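Ristside Youth Basketball: progress report to the Zamby Fund
Period: February to 22nd October

The grant of £2000 has now been spent in full on court hire, referee fees and two sets of match balls. The under-16 girls have played nine league games and won six of them. Training numbers held up over the summer, apart from a dip when the Uzor hall was shut for floor repairs.
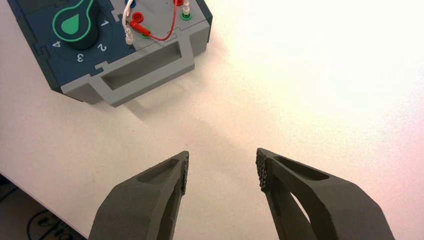
Shooting is still the weak part of our game. Hauwa Nwachukwu has moved the squad to short drills from set spots, and the results are better from close in than from the wing. The spots are numbered, and players work through them in order, like the 1 to 4 set round the big knob with the green outline. Free throws are now done at the end of each session, when legs are tired. Our percentage in the last two games was the best of the season, though both were at home.

Defence has improved more quickly. We gave away too many second chances against Drandari in the first meeting and far fewer in the return – a game we lost all the same.

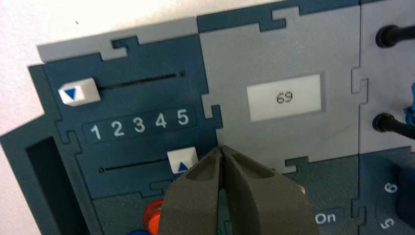
Report by Danjuma Wike, club secretary

Two players have been asked to regional trials. Salamatu Bashir has passed the first part of her referee course and will take under-12 games after Christmas. The second part has to be paid for separately and is not in this budget.

Court time remains the main problem. The hall wants the later slot back for badminton, and we have asked to keep it until the league ends. Kamran Mazandarani is dealing with this and will write to you once we have an answer. Receipts for the match balls are attached – the referee fees will follow.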